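How to Pack Up a Kitchen for a Move in One Weekend

April 30, 2024
by Theerawat Siriwan

Third move in a few years. Painemal to Flarkside, then Flarkside to Alville. Kitchen is always the worst room. Writing this fast because the van comes Thursday, so sorry for typos.

What you need

15 small boxes. Small! Big ones get too heavy and the bottoms drop out. Packing paper, two rolls of tape, a fat marker. A big fabric sack for the soft stuff (towels, aprons, oven mitts, pot holders). Skip newspaper, the ink comes off on everything.
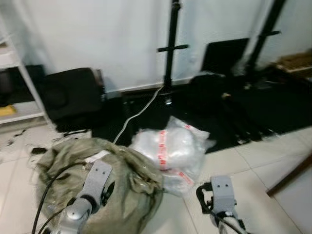

Step 1: Eat the freezer

Start the week before. No shopping except milk and bread. Whatever's left on moving day goes in a cooler or to the neighbors. Open oil and vinegar, just give it away. I packed a bottle of soy sauce once. Never again.

Step 2: Pack what you don't touch

Holiday dishes, cake tins, the waffle maker. If it hasn't come out since November it goes in a box now, or to the thrift store. Be mean about it. I paid Drullenlow Movers by weight on the last one, 1,071 pounds over the quote, and a lot of that was stuff I didn't even like.

Step 3: Plates

Plates go on edge, like records. Stacked flat they crack when the van hits a bump. Crumpled paper in the bottom of the box, a good two inches. Wrap each one, two sheets, fold the corners in. 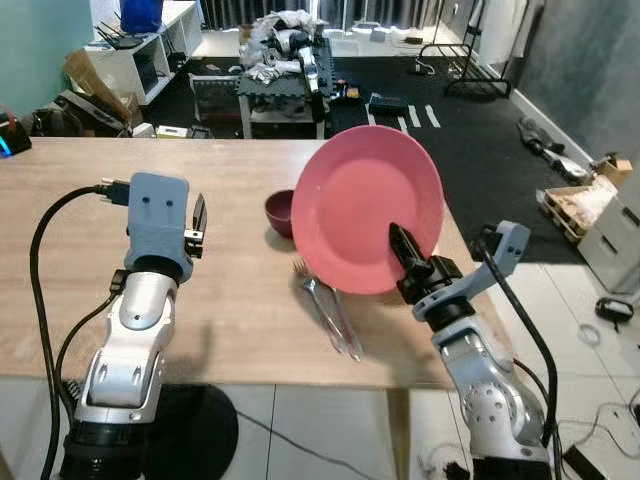 Then slide them in snug, biggest at the back. Fill the gaps. Shake the box a litle before you tape it. If it clinks, more paper. Write PLATES on the side and not the top, becuase the top gets covered the minute somebody stacks on it.

Step 4: Bowls and mugs

Bowls can nest, three deep at most, with paper between every one. Heaviest on the bottom. Mugs get a ball of paper inside, then wrap the handle seperately. Glossy, rounded things like the reddish one here slide around in your hands, so wrap those sitting down, over the table.

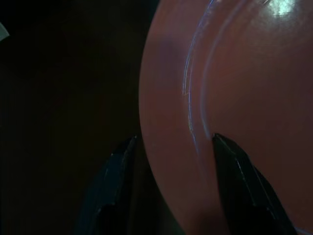 Last job is the open-first box. One pan, one knife, a bowl and mug each, dish soap, sponge, can opener, coffee. Anything with a smooth curved side, like that salmon-pink piece, gets a full sheet around the outside even in this box. Ride with it in the car. Do not let it go on the van, it will end up behind the couch and you'll be eating cereal out of a saucepan.

Step 5: Knives

Roll in a dish towel, tape the roll, write KNIVES on it. Done.

Unpacking: shelves wiped first, plates second, everything else whenever. Tape measure for the new drawers is in my coat pocket, hopefully.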